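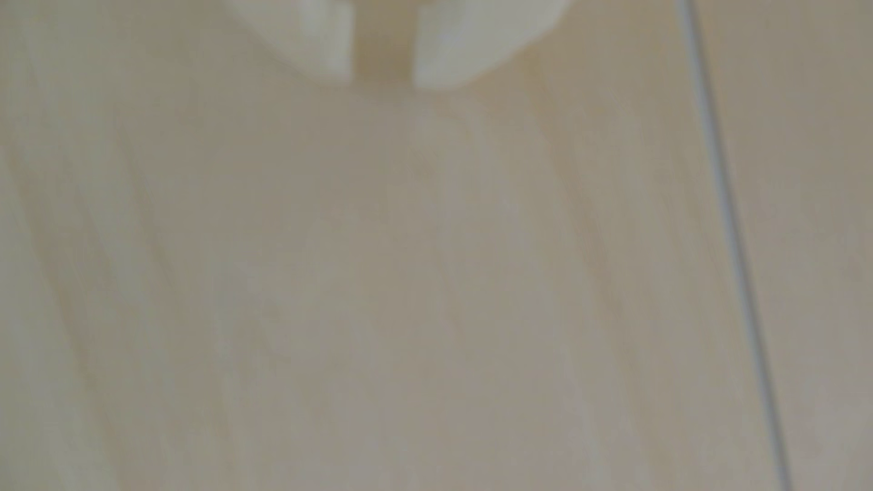 Fig. 4. Wrist camera view, fingers open, nothing in the grip. Fingertips at top center.

4. Comparing finger sets on the Kornon gripper

Draft, Aug 12, 2018. Chie Wada, edits by Unai Iglesias. Section 3 (mounting, cable) has to be done first. If the wrist cable is still taped and not clipped, go back.

Two finger sets covered: the wide white ones (Bavham) and the narrow ones (Prostia). Same gripper body, same controller, same camera for both. Don't change more than the fingers between runs or the numbers mean nothing.

4.1 Before you start

You need:
Hex key from the gripper box
Both finger sets, with their own screws
Test blocks, the foam one and the hard one
Blank log sheet, one per finger set

CAUTION: Stop button within reach before power goes on. Hands out of the gripper any time the green lamp is lit, even if the arm looks parked.

4.2 Fit the fingers

1. Power off at the controller. Wait for the lamp to go out.
2. Back out the old screws, left finger first. Keep them with the old set, the threads are not the same length.
3. Slide the new finger on until it stops. Flat face inward.
4. Screws in finger tight, then a quarter turn with the key. No more than that. We have stripped one body allready.
5. Same again for the other side.
6. Push the fingers together by hand. The flat faces should meet along the whole length. If there's a wedge of light between them, loosen and reseat.

Note: left and right fingers are not interchangeable on the Bavham set. Check the stamp on the back.

4.3 Set the camera

1. Power on. Open the wrist view on the controller screen.
2. Send OPEN. Both fingertips should show at the top of the view, with a gap between them, table below. Compare with Fig. 4.
3. Tips missing? Camera is tilted too far down. Loosen the bracket, tip it up a little, look again.
4. Fingers taking up half the picture? Other way.
5. Tighten the bracket. Look at the view once more, it moves when you tighten.

Blurry fingertips are OK. Focus is set for the table, and the tips are too close to be sharp at that setting. What you do want is to make out the wood grain or a joint line in the table. If the grain is mush as well, turn the focus ring until it comes back. Fine texture will still look a bit soft with this lens, don't chase it.

Note: a soft shadow under the tips is normal. A hard black one means a lamp is too close, and the block finder will pick up the shadow as an edge. Move the lamp.

4.4 Zero the fingers

1. Nothing between the fingers. Check by eye, then check on screen.
2. Send CLOSE at force 5.
3. Wait for the fingers to stop. Press ZERO.
4. Send OPEN, then CLOSE again. Reading should come back to zero. If not, repeat from step 1.
5. Save the zero under the name of the finger set. Do NOT save over the other one.

4.5 Run the comparison

1. Foam block on the table under the gripper, long side in line with the grain. Easier to put it back in the same place.
2. Force 50. Start the short program. It does 200 picks and stops by itself.
3. Write down drops and misses separately. A miss is fingers closing on air, a drop is anything lost after lift.
4. Change to the hard block. Run again at the same force.
5. Power off, swap fingers (4.2), redo camera and zero (4.3, 4.4), run both blocks again.

The camera step gets skipped alot. Don't. The narrow fingers leave more table in view and the finder settings shift with it.

CAUTION: Do not reach in to straighten a block mid run. Press PAUSE, wait for the lamp, then reach.

4.6 Long run

Only for the set you are thinking of keeping. 3000 picks, hard block, same force. Needs someone in the room the whole time. Remedios Calvo has the sign-up sheet.

Check the finger screws at every pause. If one has backed out, note the pick number and start over.

4.7 Problems

Fingers close crooked: reseat, 4.2 step 6.
Zero drifts: warm up first, almost 50 open/close cycles does it, then zero again.
Wrist view is black: cable. Unclip, reclip, restart the view.
Block finder locks on to the table seam: shift the work area left so the seam is outside the search box. Don't cover it with tape, the tape gets found instead.
Controller says TOOL UNKNOWN: wrong zero file loaded. See 4.4 step 5.

Anything else, ask Eusebio Garrido before taking the gripper body apart.

Logs go in the Ó Ceallaigh folder, one sheet per set, initials on every page. Cleaning and storage of the fingers is Section 5.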